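The Skendgate 1000 Card Storage Box

If you have collected for any length of time, you already know how the piles get started. A few packs here, a shoebox from a yard sale there, a stack of commons you fully intend to sort in July when things quiet down, and before long the dining room table belongs to the cards and the family is eating in the kitchen. The Skendgate 1000 is the box we made for those piles. It holds 1000 standard trading cards without sleeves, in two side-by-side rows, and it has been the steadiest seller in our Clurncombe shop since we first put it on the shelf.

We should say right away that this is a plain box. It is heavy white corrugated cardboard with a separate lid, shipped flat, and it goes together without tape or glue. What we fussed over was the fit. Earlier boxes we carried (we won't name the maker, and they have been very nice to us over the years) ran a little wide, and cards would lean and slip sideways when you pulled one out from the middle. The Skendgate rows are snug enough that a run of cards stands up straight, with just enough room for your fingers on either side.
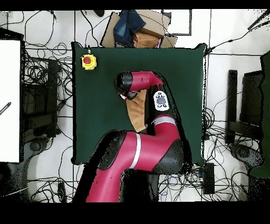
The other thing customers kept asking us for was a lid that comes all the way down. Ours does. It covers the full height of the box, so you end up with two layers of board on every side, and you can stack them without the bottom one starting to bow. We keep ours four high in the back room and have been happy with that. If you are storing them in a basement or garage, please put them up on a shelf -- cardboard and concrete floors have never gotten along, and we would hate to hear about your rookies.

What comes in the pack

Each order includes the box and lid, folded flat, plus 40 tall white plastic dividers with a tab you can write on. Pencil works and rubs off again, which is handy if you change your mind about how to sort as often as we do. Some people go by year, some by team, and one long and very friendly letter we got from a customer in Aritstead made a good case for going strictly by card number and leaving the teams to sort themselves out. The dividers don't mind either way.

Sleeves and top loaders

Penny sleeves fit fine, though they do take up room, so plan on fewer cards per row. Top loaders are too wide for these rows. For those you will want the Engelhardt, our single-row box for cards in hard holders, which is built from the same board and stacks neatly on its own. Please don't try to force a top loader into the Skendgate at an angle. We have tried it, and all you get is a bulging box and a scuffed holder.

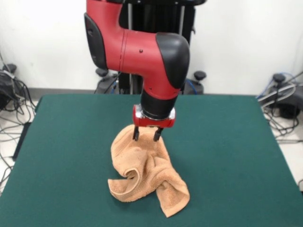 Graded slabs are a different matter again, and we don't make anything for them at present. We get asked at nearly every show we set up at, so it is on our minds, and when there is news we will put it on this site first.

Putting it together

Fold all the creases once before you start, so the board loosens up a bit. Raise the two long sides, tuck the end flaps in, and press the tabs down into the slots in the floor of the box. The center wall goes in last. If it feels tight, start it at one end and work your way along with your thumb. The lid folds up the same way, minus the center wall. Your first one may take a few minutes and your fifth will take hardly any time at all!

A few collectors like to run a bead of white glue under the end flaps for extra strength. It isn't needed, but it won't do any harm if you let it dry completely before any cards go in.
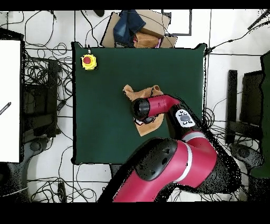

Details

Item number: 1742
Capacity: 1000 standard cards, unsleeved
Rows: two
Material: white corrugated cardboard
Dividers: 40, included
Assembly: folds together, no tape or glue
Sold: singly or by the bundle

Ordering

Single boxes ship flat in a stiff mailer. Bundles go out in one large carton, and if you live near Clurncombe you are welcome to pick yours up at the counter and save the postage. Boxes that arrive bent or crushed will be replaced, so just send us a note with your order number. Unfolded boxes can be returned as long as the dividers are still in their wrapper.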